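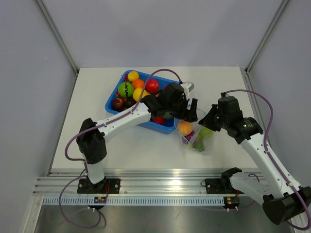 ORNMONT, 4/14/24

The Ornmont Public Library will extend its weekend hours at the Tamuno Street branch beginning next month, library director Chrysanthi Liapis announced. The branch will stay open until 6 p.m. on both weekend days, two hours later than it does now.

The change follows a survey of cardholders conducted over the winter. The library received 810 completed forms, and longer weekend hours was the most frequent request. Parking and additional study space ranked next.

The city council approved the added staffing cost in its current budget. Two part-time positions will be posted in April, and applications may be picked up at any branch desk.

"Many of our patrons work through the week and have asked for this for several years," Liapis said. "We are pleased to be able to offer it."

The second-floor reading room, which seats 60, will follow the same schedule. Meeting rooms will continue to close at 4 p.m. Groups with standing reservations do not need to reapply, according to branch manager Arnout De Graaf.

Hours at the Dukik Avenue branch are unchanged.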